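26 August 2025
By L. Annamalai

The Lunch Table

My mother sold the house in Drosberg in January, and by the end of the week there was one table left in it. The buyers wanted that too. I had 14 boxes in the hall and a train to Stekiria at nine the next morning.

The last box was the play food. She had kept it in the pantry, behind the rice, for the children who came to her on weekday afternoons. She charged their parents almost nothing. When I was small I was jealous of them – they got her whole attention and I got the washing up.

"Set it out," she said. "I want to see if it's all there."

I told her it didn't matter. She went and stood by the window until I set it out.

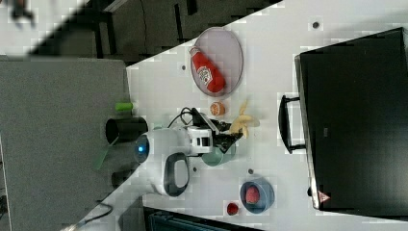 She had rules for lunch. Drinks were poured first, then fruit was passed, and everybody said please, even to the baby. I did it her way and asked her please for the orange. It was only half an orange, lying flat on the white table with its cut side showing, and she looked at it for a while. The ketchup was on its side on the plate. She left it there.

"Where's the other half?" she said.

"I don't know. Kullance Street, maybe. You lent things out."

"I did," she said. She sat down on a box marked KITCHEN and held out her hand – palm up, the way the children used to. "Well, pass me the banana."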